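Qui sommes-nous ? L'atelier Stonetti et la panne du mardi

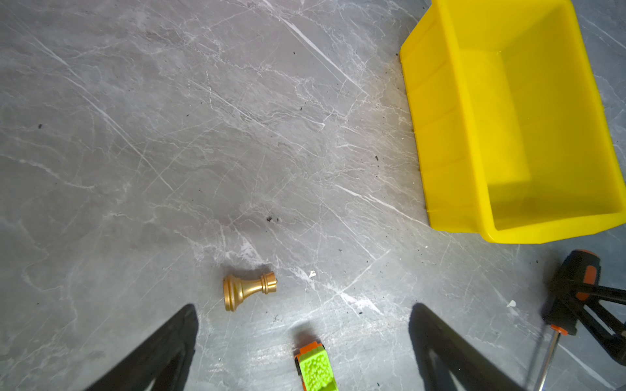
Un pion doré, un bac jaune et nos deux doigts noirs : une séance de rangement au sol.

Stonetti est un petit atelier de robotique installé à Grernholm, dans une ancienne miroiterie dont nous avons gardé les grandes portes (et les courants d'air, hélas). Nous sommes 5, avec 2 bras et beaucoup de bacs. Notre métier, c'est d'apprendre à des bras robotisés à ramasser de petits objets et à les ranger, pour des ateliers, des ludothèques et des écoles qui n'ont pas les moyens d'une grosse installation.

Quand on nous demande de raconter notre histoire, nous commençons volontiers par notre plus belle panne. C'était un mardi de juin, peu avant midi. Le bras que nous appelons Bindis descendait vers une pièce d'échecs couchée par terre, comme il l'avait fait toute la matinée, et il a continué à descendre. Les doigts ont touché le sol, le poignet a forcé, et l'arrêt automatique n'est pas venu. Henryk Kaczorowski, qui a fondé l'atelier, a frappé le bouton rouge de la paume -- il en parle encore avec les mains. Personne n'a été blessé, mais une articulation était faussée et nous avons passé l'après-midi assis par terre, à tout démonter.

La cause tenait à peu de chose. Après une mise à jour, le seuil d'effort du poignet était revenu à sa valeur d'usine, bien trop haute pour un travail au ras du sol, et nous avions repris les essais sans le vérifier. C'était notre faute, et nous l'avons écrit tel quel à nos clients, à commencer par la ludothèque Kalinowski, qui attendait sa livraison et qui a eu la gentillesse de patienter 15 jours de plus.

Depuis, Wojciech Wieczorek tient le cahier de sécurité. Chaque matin, avant le premier objet, le bras fait 20 descentes à vide, à vitesse réduite, quelqu'un restant à portée du bouton. Le seuil est relu à voix haute et noté -- oui, au crayon, dans un vrai cahier. Les visiteurs sourient un peu, puis ils demandent souvent à le feuilleter, et nous le leur prêtons avec plaisir.

L'atelier se visite le mardi après-midi. Prévenez-nous simplement la veille, et prenez un pull !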